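Gruddale Textile Care – Unit 3: Folding and Presentation of Knitted Garments
Handout prepared by Nisha Bhatt. Revised 15/07/2025.

3.1 Scope
This unit covers the flat folding of short-sleeved jersey tops for shelf and drawer storage. Woven shirts are dealt with in Unit 4. Students should already have read the notes on grain and seam direction.

3.2 Terms
Body: the main panel between the side seams.
Body edge: any outer line of the folded piece, whether a hem, a seam or a fold.
Flap: a part turned in over the body.
Tab: a part left outside the body edge after folding.

3.3 Surface
The working surface should be flat, clean and larger than the garment when fully spread. A cloth cover gives more grip than bare laminate and reduces creep when the upper layer is drawn across the lower. Pull the cover tight before starting. A contrasting colour is preferred, as edges are then easier to judge.

3.4 Method
Spread the garment face down and smooth from the centre outwards. Turn in one side with its sleeve, then lay the sleeve back along the fold. Repeat for the other side. Bring the hem up to the shoulder line, keeping the side edges parallel. Press with the flat of the hand – do not drag, as jersey stretches and the lower layer will shift.

3.5 Faults

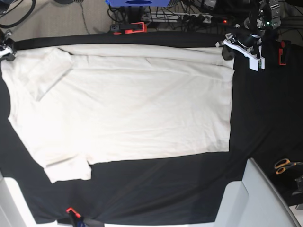

Sleeves account for most of the marks lost in the practical. A sleeve that is not brought inside the body edge adds width to the finished piece and spoils the stack. On the white T-shirt, one sleeve has been turned in to form an angled flap, while the other still projects past the lower edge as a small crumpled tab. The right-hand edge is fairly straight and would pass at this stage; the left is irregular and would not. Note also how clearly the outline reads against the black cloth (see 3.3).

Correct a tab by opening the nearest fold and laying the sleeve again. Tucking it under leaves a ridge.

3.6 Practical
Work in pairs. Each student folds 3 garments, and the partner records faults using the terms in 3.2. Hand record sheets to Niall Semple before leaving. The reassessment session is in November.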